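Jalcombe prepasted wallpaper, small florals range: review after one season

I bought enough of the Jalcombe to line a windowless back room that gets used as both an office and a bench area. The wall behind it is ordinary painted plasterboard, sanded and washed with sugar soap. Room temperature stayed moderate, as it does here through autumn.

The paper is a non-woven base with a dried starch adhesive on the reverse. Wet the back with a roller, fold the sheet on itself, leave it to rest for 4 minutes, then hang. The leaflet gives a shorter resting time. At that shorter time the top edge dragged and one seam had to be lifted and reset. I would ignore the leaflet.
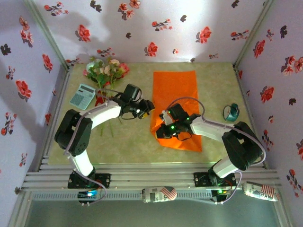 Pattern repeat is 527 mm, half-drop. This is an awkward figure for a standard ceiling, and offcut waste was higher than with the Mumberg paper I used in the hallway. Arwel Llewellyn, who hung the long wall with me, suggested cutting alternate drops from 2 rolls, which brought the waste back to something reasonable. Check the batch numbers before doing this. Mine matched in daylight and under the ceiling fitting.

Seams closed well with a felt roller. A hard plastic roller left a faint shine along the join on my test piece, and it did not wipe out. Internal corners should be cut and overlapped by 12 mm.

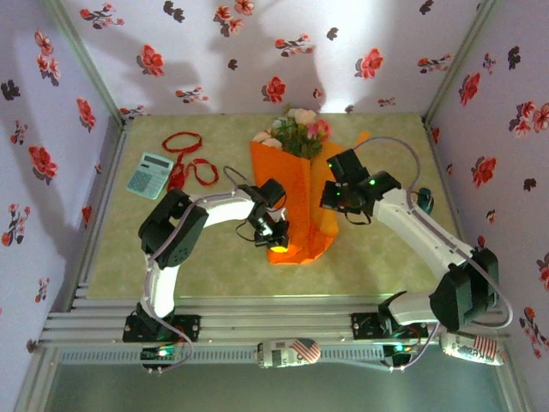

Washability is adequate. Pencil came off with a damp cloth. Coffee left a tan edge after an hour, and a second wipe started to raise the surface fibre. The Ultik vinyl-coated paper is far better here, though it costs more and the seams are harder to hide. Gallegos sell a clear matt glaze intended for this job, but it shifted the whites toward cream on my sample and I left it off.

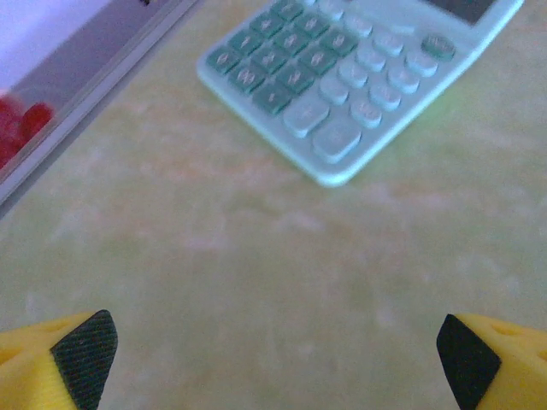 Colour has held so far, under artificial light only. I can't comment on direct sun.

Removal was tested on one spare strip. It came away dry in a single piece, leaving a thin adhesive film that needed warm water and a scraper.

Suitable for bedrooms and studies. For a kitchen or laundry, buy the Ultik.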